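I want to make a case for the tablecloth. A real one, woven, in colors you'd never paint a wall, thrown over whatever table you own and left there all week!

Mine is plaid — red and pink and dark green, with skinny stripes running through it — and it has changed how I eat. Before it, I had a bare table, and a bare table collects mail. I'd come home, drop my keys on it, and eat standing at the counter. Put a cloth down and the table becomes a place where food belongs. I started leaving fruit on it, straight on the fabric with no bowl, and I have eaten more fruit since last fall than in the 2 years before.

The bowl, I'm now convinced, is where fruit goes to be forgotten. You pile everything up, the pretty apple sits on top, and a plum quietly turns to jam at the bottom. My friend Yetunde Amadi owns a gorgeous ceramic bowl (from Adebisi, the little shop near the bus station, and I covet it) and even she admits she finds a surprise in there every month. Spread the same fruit out on a cloth and you see every piece of it. You notice which plum needs eating today. You pick up a tangerine on your way past because it's right there, glowing at you.

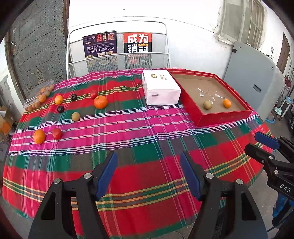

And plaid is the best background there is for this. People will tell you to buy plain linen, oatmeal or gray, so the food can stand out. I've tried it. Oatmeal linen makes an orange look like it's waiting for a dentist appointment. Against a loud plaid, the orange joins in! Dark plums look richer next to pink, a tomato gets along fine with red, and crumbs vanish until you feel like shaking them out the back door.

Garba Iyamu, who eats with us most Thursdays, objects on the grounds of laundry. Fair enough, a cloth does need washing. But I wash mine with the towels, hang it over the shower rail, and put it back on the table wrinkled. The wrinkles drop out by supper, or they don't, and we eat anyway. He also thinks fruit should stay off fabric altogether, and I'll give him ripe berries. Those can stay in their box.

You don't need to spend much, either. Try the thrift store before anywhere else, and look in the curtain section too, where the good heavy weaves hide. Get one bigger than you think you need so it hangs down properly at the sides. Then go buy a few plums, a kiwi, the biggest tangerine in the store, and leave them out where you'll walk past them.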